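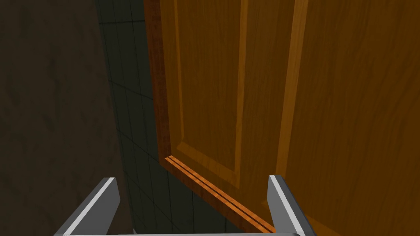
Derkine's second row has been the same two men for most of three seasons, and until May there was no reason to think about changing it. Then one of them did his knee in a friendly at Escobedo and the club had to look at what it had behind him.

What it had was Tomás Geraghty, who had played 65 minutes of league rugby in his life, all of them as a replacement and most of them on the flank. He is a shade light for a lock. He had been told as much by two coaches at other clubs, and he had spent the spring wondering whether to drop down a division and play at number 8 every week.

He stayed. Over the summer he put on weight, which he describes as the dullest job he has ever had. Breakfast twice, training, lunch, a sleep, more training, and as much as 4,000 calories on the heavy days. His mother sent him home with trays of lasagne. By the first pre-season match he had lost a little of his speed over the first few yards and gained a lot in the scrum, and the front row noticed before the coaches did.

The line-out took longer. Derkine had thrown nearly everything to the middle for years, and every side in the league knew it. With a lighter man going up they could lift faster and move the jump about, but the calls had to be rewritten and the hooker had to learn a flatter throw to the front. Against Ukport on the opening day they lost five of their own. The defeat that followed was deserved, and the bus back was quiet.

"We'd practised it against ourselves," Geraghty says. "We knew the calls, so of course we won them all."

The fix was simple enough. They cut the menu of calls down to eight and stopped trying to disguise every one of them. The following weekend, away at Fusatar on a narrow pitch with a wind blowing straight down it, they kept most of their ball and drove over twice from close range. Geraghty scored the second, underneath about nine people, and has seen it since on a supporter's phone. He says it could be anybody.

Whether he keeps the shirt is another matter. The injured man is jogging again and is expected back in training before Christmas. He is the better scrummager and he runs the defence from the middle of the pitch, talking all the time. Geraghty doesn't talk much on the field. The coaches have asked him to do more of it, and at training on Tuesday you could hear him trying, a beat late on most of the calls and then on time for a few in a row.

There is a case for playing both and leaving out the older of the two regulars, who turns 34 this winter and has begun to miss the odd Monday session to rest his back. The club won't discuss it. It is not a popular idea in the stand either, where he is the last player left from the side that went up.

Ukport come to Derkine for the return game after the break. They will have watched the Fusatar match, and the short throw to the front won't surprise them again. Geraghty has asked for an extra half-hour with the hooker on Thursdays until then.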